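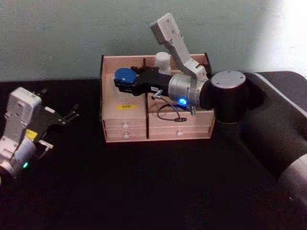

Desk tidy

A desk tidy (also called a desk organiser, a pen box or, in my gran's house, "the bits box") is a small container that sits on a desk and keeps small things from wandering off. I've been fond of them since I was at school, so when Nusrat Virk asked if I'd write this entry for our household things pages I said yes before she'd finished the sentence. I've tried to keep it sensible, but I do have opinions and a few have got in.

What counts as one

People argue about this more than you'd think. My own rule is that a desk tidy has to live on top of the desk and has to have at least two separate spaces in it. A mug full of pens is a mug. A single tray is a tray. Karthikeyan Gowda, who looks after the kitchen pages, thinks the mug should count and has told me so several times. We've agreed to leave it to the reader.

Most tidies have an open part for tall things such as pens, rulers and scissors, and a closed part for things that roll or scatter. The closed part is nearly always a drawer. Some have a lid instead, but you can't stack anything on a lid you need to open, so I'd steer clear.

Where they came from

The idea is much older than the name. People who wrote with quills needed somewhere to put the ink, the knife and the sand, and all of that ended up together on a stand. When the steel nib came along the knife wasn't needed so often, and once the fountain pen caught on the ink could go in a cupboard. The stand stayed on the desk though, and people filled it with other things – paper clips, stamps, rubber bands, a spare key for something or other. I think that's the real start of the desk tidy as we know it.
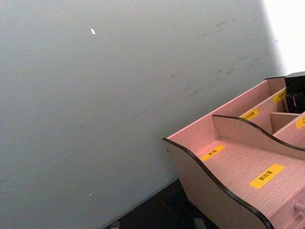 Plastic ones were everywhere when I was small. Mine was orange, with a slot for a ruler that no ruler I owned would fit. Wood has come back since, partly on looks and partly (I suspect) through all those flat packs you put together yourself.

Materials

Wood is heavy enough to stay put when you pull a drawer, and it can be sanded down if it gets inky. It does swell in a damp room, and then the drawers stick. Rubbing a candle end along the runners sorts this out nicely. Metal mesh is light and lets the dust fall through, but pencil points go through it as well. Card is cheap and perfectly good for a year or so. Leather looks lovely and I've never dared to buy it.

Knobs and drawers

Round knobs are the easiest to grip, and they're the easiest to replace too. The screw usually comes through from inside the drawer, so if a knob starts turning in your fingers, tip the drawer out and tighten it from the back. A drop of wood glue in the hole helps if the thread has gone. Leave it overnight!

Drawers with a cut-out instead of a knob look neater but are a pain if you have short nails. They also let you peek at what's inside, and I'll admit that's handy.

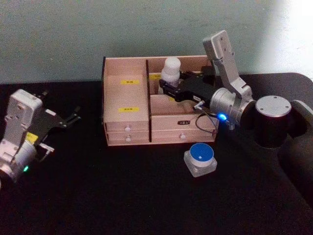
Labels

Small sticky labels are a matter of taste. I'm for them in a shared office and against them at home, where I know perfectly well where the drawing pins are. If you do use them, wipe the wood with a dry cloth first, press hard at the corners and keep the wording short. "Clips" will do. A label that says "clips, pins and other small fixings" will be too tiny to read from your chair and you'll open the drawer anyway.

Old labels come off with a hairdryer and a bit of patience. Don't scrape at them with a blade, it marks the surface and you'll see the mark for ever.

Size and where to put it

Measure your longest pen before you buy, then your shortest. If the compartment is too deep, the short pencils vanish and you end up turning the whole thing upside down. I like mine at the back of the desk on the side I don't write with, so my sleeve doesn't catch it. Left-handers will want to swap that round.

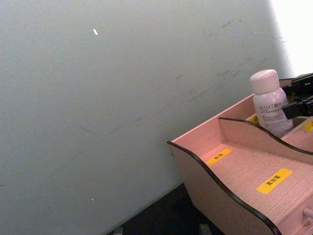

Looking after one

Empty it twice a year. Throw out the dead pens, put the foreign coins in a jar and give the corners a go with a dry paintbrush, which gets the fluff out far better than a cloth does. Don't use furniture polish inside the drawers as it comes off on paper.

See also: Pencil case; Letter rack; Blotter; Sewing box

Last changed Mar 18, 2020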